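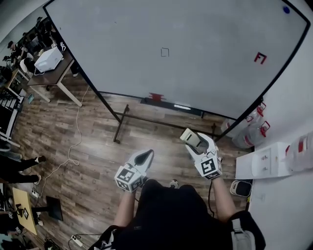
¿Hace falta tener el robot delante para grabar demostraciones con las pinzas de mano?

Para grabar basta con las dos pinzas, sus cubos de marcadores y la sesión abierta en Casositz. El brazo solo entra cuando quieres reproducir lo grabado o probar la política ya entrenada, y eso puede ser otro día y en otra sala.

Ticket: la pinza izquierda "salta" al grabar cerca de la pizarra
Producto: pinzas de mano Kwan (par), software Casositz
Estado: resuelto, con un fleco pendiente
Abierto: viernes, 27 de julio de 2018

Mensaje inicial

¡Hola, equipo de Tranomar! Os escribo con un problema que me tiene un poco loca desde hace días. Estamos enseñando al robot una tarea bastante tonta, coger un bloque pequeño, levantarlo y llevarlo hasta un punto de la pizarra. Lo hacemos a mano, con una pinza en cada mano, y luego Casositz convierte el movimiento en trayectorias para los dos brazos. En la mesa va de maravilla. Delante de la pizarra, fatal.

Lo que pasa: la trayectoria de la pinza izquierda sale limpia un rato y de pronto pega un salto de varios centímetros, se queda ahí y sigue como si nada (el movimiento posterior tiene buena forma, pero desplazado). Si lo reproduces en el brazo, te imaginas el susto. La derecha también lo hace, aunque mucho menos. Llevamos 261 episodios grabados y el validador me ha marcado 61 como "pose discontinua". ¡Sesenta y uno! Y todos los que he abierto son de la parte de la pizarra.

Lo que he probado antes de molestaros:

- Reiniciar Casositz y volver a emparejar las dos pinzas.
- Limpiar las lentes con el pañito.
- Repetir la calibración entera, con la rutina larga.
- Moverme más despacio. Mejora algo, pero a esa velocidad la demostración queda rarísima, el robot aprende a ir como si tuviera sueño.
- Cambiar el cable de la derecha, por si acaso. Nada.

Adjunto los registros de la última tanda. Si os falta algo, pedidlo sin problema, estoy por aquí toda la tarde.

Primera respuesta de soporte (Tzu-hsuan Tang)

Gracias por los registros, vienen muy completos. Tres cosas para ir descartando:

1. En los episodios marcados, ¿los saltos coinciden con el cierre de la pinza o con el momento en que la giras hacia la pizarra?
2. ¿La exposición de las cámaras de las pinzas está en automático?
3. ¿Puedes exportar un fotograma de la cámara de una pinza, lo más cerca posible de un salto? Sin recortar, por favor.

No borres los episodios malos todavía. Algunos se pueden recuperar por tramos.

Mi respuesta

A ver, por partes. He abierto seis episodios de los marcados y los he pasado despacio. El cierre de la pinza no tiene nada que ver, hay cierres perfectos por todas partes. El salto viene al girar la muñeca, justo cuando la cámara pasa a tener casi solo pizarra. La exposición está en automático, sí, ni se me había ocurrido tocarla.

También he hecho una prueba por mi cuenta: la misma secuencia, el mismo bloque, pero mirando hacia la mesa de madera. Ni un salto. Vuelvo a la pizarra y al tercer intento, zas.

Va el fotograma:

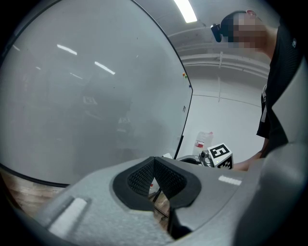

Vista desde la cámara de la pinza: reflejos de las luces del techo en la pizarra.

Se ven tres franjas de luz en la superficie y, por lo demás, muy poquita cosa a la que agarrarse. Los dos imanes, el naranja y el verde, están pegados al borde derecho. Lo de mi compañero al fondo con el cubo de marcadores al lado no sé si os sirve para algo, pero me dijisteis sin recortar, así que ahí va entero.

Segunda respuesta de soporte (Tzu-hsuan Tang)

Me sirve mucho, gracias. Creo que tenemos al culpable, o por lo menos al principal. El seguimiento de pose de Casositz busca puntos fijos en la imagen y supone que no se mueven. Un reflejo en una superficie brillante se desplaza cuando se desplaza la cámara, así que el programa cree que tiene buenos puntos y lo que tiene son luces paseándose por la pizarra. Cuando vuelve a ver el resto de la sala intenta cuadrar las dos cosas, y entonces aparece el salto.

Prueba esto en orden y dime en qué paso notas el cambio:

a) Ajustes, Cámaras de pinza, exposición manual. Baja el valor hasta que las luces del techo dejen de comerse lo que tienen alrededor.
b) Apaga las luces que caen sobre la pizarra, si la sala lo permite.
c) Pega algo mate y con textura en la zona de trabajo, repartido de forma irregular. Hojas impresas con texto valen. Evita los patrones repetidos.
d) En Seguimiento, activa "Priorizar cubos de marcadores". Con esa opción, mientras la cámara fija vea el cubo, su lectura pesa más que la de la cámara de la pinza.

El paso (d) exige que el cubo esté a la vista. Si lo tapas con el antebrazo, vuelves a depender de la otra cámara.

Mi respuesta, después de la prueba

¡Qué diferencia! Os cuento en orden, que me he portado bien y he cambiado una cosa cada vez.

Con (a) solo, mejora clara. Los saltos son más pequeños, aunque siguen saliendo. Ojo, que me pasé bajando la exposición y el bloque quedaba tan oscuro que la pinza entera parecía un borrón; subí un poco y listo.

Con (b) no he podido hacer gran cosa. Todas las luces van en el mismo interruptor y, si lo apago, mis compañeros me matan, que están trabajando en la misma sala. Descartado de momento.

Con (c) es donde lo noté de verdad. Imprimí unas páginas de un manual viejo (mate, papel normal), las puse torcidas con imanes en la parte de la pizarra que no usamos y grabé otra tanda completa. Ni una discontinuidad en la derecha. En la izquierda, una sola, y fue cuando me acerqué tanto que las hojas quedaron fuera de la vista.

Con (d) desapareció también esa. Eso sí, me ha obligado a cambiar la postura: yo tenía la manía de llevar la izquierda muy pegada al cuerpo y tapaba el cubo sin darme cuenta. Ahora la saco un poco más hacia delante. Cansa, pero compensa.

Duda que me queda: ¿los episodios marcados los tiro o los puedo salvar? Me da una pena horrible tirarlos, son tardes enteras con los brazos en alto.

Tercera respuesta de soporte (Oi-ling Su)

Hola, retomo yo el ticket, Tzu-hsuan está hoy con otra instalación. Los puedes reprocesar sin volver a grabar. Abre el conjunto en Mekico, selecciona los marcados y elige "Recalcular pose desde marcadores". Los tramos en los que el cubo se vea bien saldrán corregidos y los demás se quedarán marcados en rojo. Los rojos recórtalos o descártalos, pero no los mezcles con los buenos en el entrenamiento, que el robot acaba copiando el salto con mucha fidelidad.

Guarda una copia antes. El recálculo sobrescribe.

Mi respuesta

Hecho, con copia previa (y menos mal, porque la primera vez seleccioné el conjunto entero en vez de los marcados, ejem). Se ha recuperado más de la mitad. Los que siguen en rojo son casi todos de los primeros, cuando yo giraba la muñeca como si estuviera abriendo una puerta.

Ayer reprodujimos varios de los recuperados en los brazos, a velocidad reducida y con la mano en la seta de emergencia, y la trayectoria es suave de principio a fin. El bloque llega a su sitio y la pinza se separa sin tirones. Me faltan todavía casi 1.000 episodios para lo que queremos entrenar, así que me alegro muchísimo de haberlo pillado ahora y no en enero.

El fleco pendiente: al activar "Priorizar cubos de marcadores", Casositz a veces olvida la opción cuando cierro la sesión. No avisa, simplemente la encuentro desmarcada al volver. De momento la reviso a mano antes de cada tanda, pero si la podéis hacer persistente os lo agradezco un montón.

Nota de soporte (Oi-ling Su)

Reproducido lo de la opción que no se guarda. Pasa cuando se cierra la sesión con una pinza todavía conectada. Lo paso a desarrollo como incidencia aparte y te aviso por aquí. Mientras tanto, desconecta las dos pinzas antes de cerrar y debería conservarse.

Mi respuesta

Probado desconectando primero las dos y se guarda. Dejo las hojas puestas en la pizarra y sigo grabando. ¡Mil gracias a los dos!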